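17 July 2019
Garment folding, mattress station, notes by M. Thibodeau

Question for this round: does a two-hand stretch before laying the garment down give cleaner demonstrations than laying it down first and tidying it flat? Deming thinks the stretch wastes frames. I want numbers before we drop it from the protocol.

Set so far is 2381 episodes, January batch included. Trained two policies on 300 episodes each, one per method, same seed and same learning rate. Held back 200 for validation.
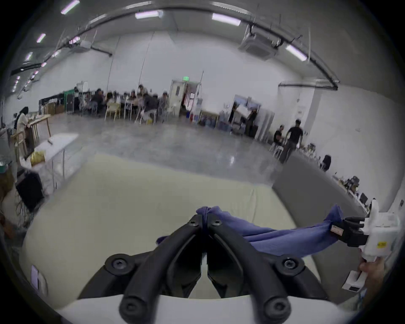

Fig. 1. Stretch method, blue cloth held between both grippers over the mattress.

Stretch policy has the lower validation loss, but the gap is small and I don't trust it yet. Jianhua pointed out that twisted cloth hides the hem from both wrist views, so the labels for "hem found" come late in those episodes. Relabeling the first 10 by hand to see how much the timing moves.

Sleeves are the other problem. Xiuying folds both up before touching the body, Elisa does one sleeve and then the side. Mixed together, the policy hesitates at the second sleeve. Will split by operator and retrain. 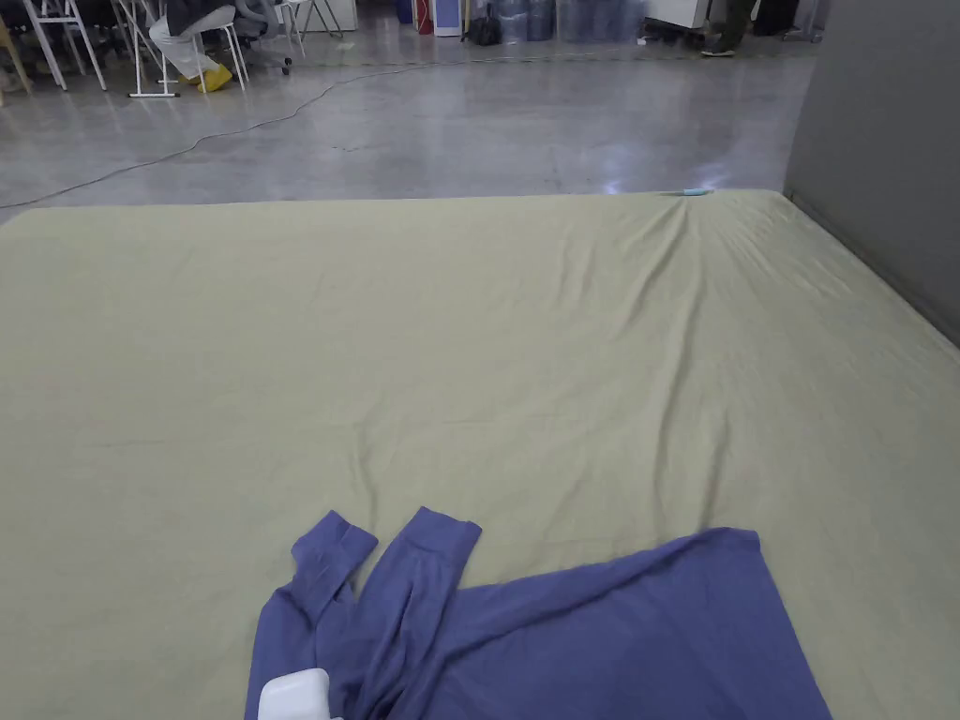

Fig. 2. Head view, mid-fold. Sleeves roughly parallel, body still spread to the right.

Wrinkles in the sheet showed up in the cloth mask again. Raised the threshold, which fixed the sheet and lost part of a cuff. Put it back.

To do: operator split, send the relabeled episodes to Deming, ask Elisa which version of the Nindero export script she ran.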